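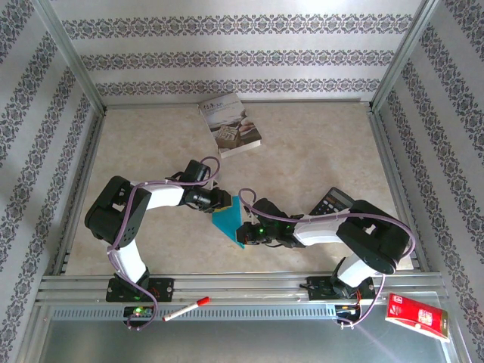
No. 134

1/ Good morning from the bench. In this thread I compare two kinds of gripper fingers on small two-arm setups, because many of you asked me after the September posts. I write slowly, so please be patient with me.

2/ The candidates are the Adholm fingers, which are narrow and hard, and the Silline fingers, which are wide and have pockets in them so they can give a little. Both sets fit the same wrist with 4 screws. Changing them took me nine minutes the first time and much less after.

3/ My test material is flat things. A cube is easy for almost any finger. A thin blue triangle lying flat on the floor is a different story, and a paperback is worse, the cover opens and the pages stay down.

4/ First result, hard fingers: they are very good at the marker pen. They come down on both sides of it and close, finished. With the triangle they often push it away before they get under the edge. When I lowered the approach by 2 mm it got better, but then I was afraid for the servos.

5/ Question from Danuta Kaczmarczyk: "Why not use suction for the flat pieces?" I tried it last year with a Kwofie pump. It is fine on the calculator and useless on foam, the air goes through.
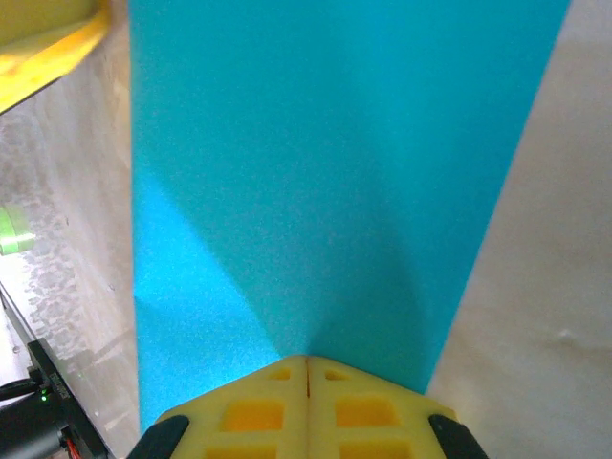 6/ The soft fingers need a corner to begin with. If they get the point of a sheet, they keep it well, and I can lift and turn without it sliding out. If they start in the middle of a straight edge, I lose maybe one try in three.

7/ About cameras. I use one view over the whole workspace and one at the wrist. The wide view is better for planning where both arms go. For the last centimeter I trust only the wrist view, there I can see if the material is really between the fingers.

8/ The controller is still the Umeo board. My log for this comparison has 2231 grasps in it, both finger types together, and the board stopped responding about six times. Each time a restart was enough. I have written to them and I wait for the answer.

9/ For now I would choose hard fingers for pens and small boxes, and soft fingers for foam, felt and paper. If you have only money for one set, take the soft ones and practice your approach angle.

10/ Next I will put one type on each arm and try passing a sheet from left to right. If somebody has done this already, please tell me which arm should hold and which should receive.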